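Dark gray accent wall looks blotchy and shiny in patches under low side light

Interior Paint and Finishes
Posted February 22, 2025

Petro Tkachuk

I have a combined kitchen and dining room, 11 feet by 14 feet, with 8-foot ceilings. In October I painted the long wall a dark charcoal and the adjoining wall a lighter dark gray from the same color card. Walls are drywall, previously a cream flat of unknown brand. The product is Astex interior eggshell. The charcoal is their color 2927, tinted in a deep base.

Procedure was as follows. Washed the walls with diluted dish soap, rinsed, let dry overnight. Filled nail holes and two larger dents with lightweight spackle, sanded at 120 and then 220. No primer, as the can says self-priming on sound painted surfaces. Two coats with a 3/8 inch nap roller, four hours between coats.

With the ceiling light on and the blinds closed, the wall is acceptable. In late afternoon, when light comes in along the wall from the window at the end, I see three defects:

1. Shiny spots where the spackle was.
2. Vertical bands near the corners and along the ceiling where I cut in with a brush.
3. Pale marks at chair height. They do not come off with a damp cloth, and the cloth seems to make the area slightly glossier.

The lighter wall has the same problems to a much smaller degree, even though it was painted the same day with the same tools.

Would a third coat correct this, or do I have to sand and prime? I would also like to know whether a flat finish is realistic in a room where people eat. I have one full gallon of the charcoal left and would prefer to use it.

Posted by dmarsh_coatings

A third coat over what you have will reduce defect 1, may or may not affect defect 2, and will cover defect 3 for as long as it takes to make new marks.

The shiny spots are called flashing. Spackle and bare sanded areas do not absorb at the same rate as old paint, so the film dries with a different surface texture there. Usually the repair looks duller than the wall, but with some lightweight fillers the surface is smoother than the surrounding roller stipple and reflects more. "Self-priming" on a label generally covers sound, uniform, painted surfaces. A spackled area is not a painted surface and should be spot primed at minimum. On a deep color I prime the whole wall, with the primer tinted gray.

The bands at the edges are hat banding. A brush leaves a different film thickness and texture than a roller. If the cut-in dries before the roller reaches it, the two never blend. Dark colors show it more. Deep bases carry less white pigment and more colorant, so hiding depends more on film thickness and any variation is visible.

Sequence I would use:

Sand the entire wall with 220 on a pole sander, enough to dull the surface and knock down ridges at the brush line. Vacuum, then wipe with a barely damp microfiber cloth. Let it dry.

Check with a work light held flat against the wall. Mark anything you can feel or see with a light pencil, never ink. Refill and sand as needed.

Apply one coat of gray-tinted acrylic primer over the full wall. I have used Indero for this and it sands well. Ask the counter to tint it to a mid gray a few steps lighter than the finish. Matching it exactly makes it hard to see where you have already rolled.

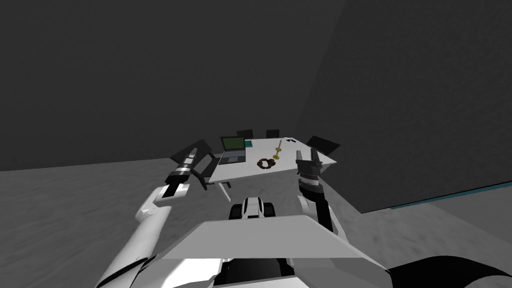

Apply the finish coats one wall at a time. Cut in a section no longer than 4 feet, then roll into it while it is still wet, getting the roller as close to the corner as you can. Work from one end to the other and do not go back over anything that has started to set. Where a charcoal back wall meets a slightly lighter gray side wall, like the corner in the picture, paint the lighter wall first and carry it a hair past the corner. Let it cure a day or more before taping, and bring the dark color to the line afterward. A contrasting baseboard such as the teal strip on that right wall should be done last, with a sash brush, once the wall paint can take tape. Pull tape while the trim paint is still slightly soft.

Roller choice: go to a 1/2 inch microfiber sleeve if the wall has any texture at all. A 3/8 nap on a large dark wall tends to run dry and leave lap marks. Buy a new sleeve for each color, wrap it in masking tape and peel it once to remove loose fibers.

On the gallon you have left, have it shaken again at the store if it has been sitting since the fall. Deep bases settle, and stirring by hand often leaves colorant on the bottom. If you open a second gallon, box them together in a larger pail before you start. Two cans mixed at different times can be off enough to see.

Allow at least four hours between coats in a heated house, longer if the humidity is high. Low temperature slows film formation, and a deep base can stay tender for weeks when the label suggests it is ready the next day.

Posted by rollerbob

just do another coat. mine looked bad too and the third coat fixed it. also keep the blinds shut lol

Posted by Ines K.

I agree with the sanding and priming above. I will add something on the pale marks, because they are a separate problem and primer will not solve them.

There are two effects that get confused. The first is burnishing, where rubbing polishes the film and the spot becomes glossier. The second is usually called writing or scuff whitening, where contact disturbs the surface and leaves a light streak with no paint missing. Deep colors in lower sheens are prone to both. Your cloth is burnishing the area around the scuff, so you end up with a pale mark inside a shiny patch.

To clean it with less damage, use plenty of water with a drop of mild soap and a soft sponge, with almost no pressure. Then blot. Do not use melamine foam on this wall. It is a fine abrasive and will leave a spot you can see from across the room. Try any cleaner behind a piece of furniture first.

On finish, a standard flat is a poor choice beside a dining table. A scrubbable matte made for dark colors is the better compromise. These use a harder resin and finer flattening agents, and they hide surface defects better than eggshell in raking light. I used Terkano matte in a hallway with two kids, and after 11 months it has a few marks at backpack height, all of which cleaned up. It costs more per gallon and has a shorter open time, so you have to move quickly. You could use up your eggshell as the first finish coat and put the matte over it, provided the color is matched and you scuff sand lightly in between. Do not try to mix the two in one pail.

For the chairs, a rail is the permanent fix. Set the top at the height where the chair backs actually touch, measured with someone pushing a chair back, and ignore the standard figure. Mine ended up around 5 inches lower than the number in the book. If you do not want a rail, put felt or clear bumpers on the chair backs and shift the table out from the wall.

Last item is the light. Eggshell at a low angle reflects considerably more than it does viewed straight on, and a window at the end of a long wall is the worst case for it. Even a properly primed and rolled eggshell wall will show roller texture there for part of the day. If that will bother you, the change to matte will do more than an extra coat of what you have.

Petro Tkachuk

Thank you. I went over the wall with a work light and found ridges along most of the brush line, plus one spackle patch that is slightly proud of the surface. I will sand, prime with tinted primer and use the remaining gallon as the first finish coat. I have ordered a quart of the matte to test on a board before committing.

One remaining point. The Soomro store near me says their tinted primer should sit overnight before topcoating, while the can says three hours.

Posted by dmarsh_coatings

Both are workable. The can assumes a warm, dry room. If you plan to sand the primer, wait overnight. Three hours is enough to paint over it but it will gum up the paper. Use 220 again, lightly, and wipe down before the finish coat.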